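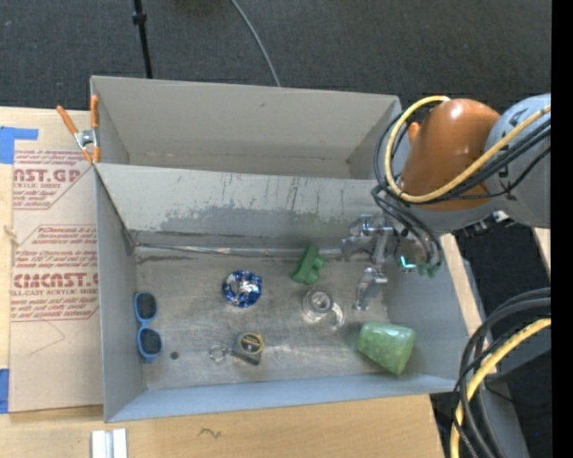 Search this site Search Go

Ellero pocket tape measure – two months on

February 2025
By Margareta Preda

Bought this in January when we moved into the flat on Villanueva Road. Needed something small, the big one lives in the shed and never comes back in.

Good bits first. Fits a coat pocket. Clips on to keys. Numbers are big enough to read without my glasses, and the lock holds – mostly. Measured up for curtains, a bookcase and the gap beside the cooker, all came out right.

Now the moans. It's only 200 cm so anything like a sofa wall is two goes and a pencil mark. Blade flops if you hold it out on your own. Spring is fierce, caught my thumb twice. And the little hook on the end was a bit lose from day one, you have to push it flat or you're 2 mm out.

Had a Fosteveo before, stiffer blade but the case cracked when I dropped it. So, swings and roundabouts.

Would buy again for the handbag, not for propper DIY.

4 out of 5

Recent reviews
Lalilden folding step stool
Fosteveo spirit level
10 cheap picture hooks tried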